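Gendomham Early Years Center
Play Resources Meeting – Minutes

Held in Room 9, Tuesday, 3:30 p.m.
Chair: Illia Romaniuk
Also present: lead teachers for the Ildale and Bekum rooms, kitchen supervisor, office manager (minutes)
Apologies: music teacher

1. Minutes of the previous meeting
The minutes were approved with one correction. Under item 4, "puzzle shelf" should read "puzzle cart."

2. Matters arising
The office manager reported that the Honkanen order for low shelving had been delivered short by 2 brackets. The supplier has been notified and the shelving will stay in the hallway closet until the parts arrive. The Ildale lead teacher asked that the closet door be kept clear, as the nap mats are stored behind it.

3. Budget
The balance of the play resources line stands at $608. Of this, $123 is committed to replacement aprons and a new drying rack for the art corner. The chair reminded staff that requests for the spring term must reach the office before the end of March. Receipts should be attached to the request form and not left in the staff mailbox.

4. Pretend grocery and kitchen area
The Bekum lead teacher presented a proposal to reorganize the play food shared by the two rooms. At present all pieces are kept in one deep bin, and children tend to empty the whole bin onto the floor to find what they want. It was proposed that fruit and vegetables be sorted into separate trays, with bowls stored beside them for serving games.

The kitchen supervisor asked whether the play food could be matched more closely to the weekly snack menu. Members agreed that this would be useful for vocabulary work – the children already ask for corn and bananas by name, while the less familiar fruits need more introduction. The star fruit slice was mentioned in this connection, and the kitchen supervisor offered to look into serving the real fruit at snack time.

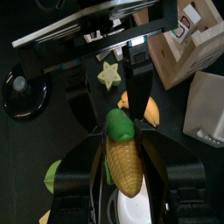

It was further agreed that the corn, with its green husk and rows of kernels, should be included in the touch-and-name basket used at circle time. The Ildale lead teacher asked that it be returned to the vegetable tray the same day.

Cleaning was discussed. Plastic pieces will be washed in warm soapy water every second week and air-dried before being put away. Cracked pieces are to be handed to the office – they should not go back into the trays.

Action: Bekum lead teacher to label the trays.
Action: kitchen supervisor to send the snack menu to both rooms.

5. Any other business
The chair noted that the sand table cover has again been left outdoors overnight. Closing staff are asked to bring it in.

The meeting closed at 4:20 p.m. The next meeting will be held in the Ildale room.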